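Gatberg Office Relocation, Phase 2
Progress report to the Mamel fund
Reporting date: 6th December

Status: on schedule. Spending is within the approved amount.

Work in this period covered the packing of the second-floor offices and the shared meeting room. Of the 131 cartons budgeted for Phase 2, 21 remain to be filled. Floor protection has been laid in the corridor and in front of the elevator. The inventory now holds 1,058 entries, each with a carton number and a destination room at the Mösli building.

Cable removal on the second floor is finished. Two desks were found to be fixed to the wall and will stay in place; the landlord has agreed in writing. The shelving order from Lerkesix was split into two deliveries, and the first has been received and checked against the order. 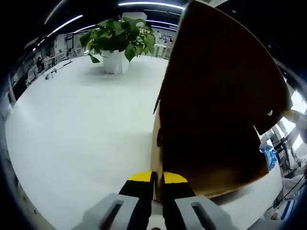 Milovan Ionescu

Packing is done on the tables in each room so that cartons can be filled at working height. The white tables are the last items to be taken out of a room. Tabletops are wiped down and wrapped after the final carton is closed.

Potted plants are not boxed with office contents. They stay in their planters and travel upright on the last run of the day. Trailing plants of the pothos type need extra clearance on the cart, and the loading plan has been changed to allow for this. Plants are listed separately from the 1,058 inventory entries.

Cartons with torn flaps or crushed corners are checked before loading. Small tears are taped. A carton with damage to a bottom seam is replaced and its number carried over to the new one.

Open items

Elevator booking for the final move: requested, not yet confirmed. Stavros Bošković is the contact.

Second shelving delivery: 11 units outstanding.

Disposal of old filing cabinets: quote received, approval needed from the fund before work can be ordered.

Next report: after handover of the second floor.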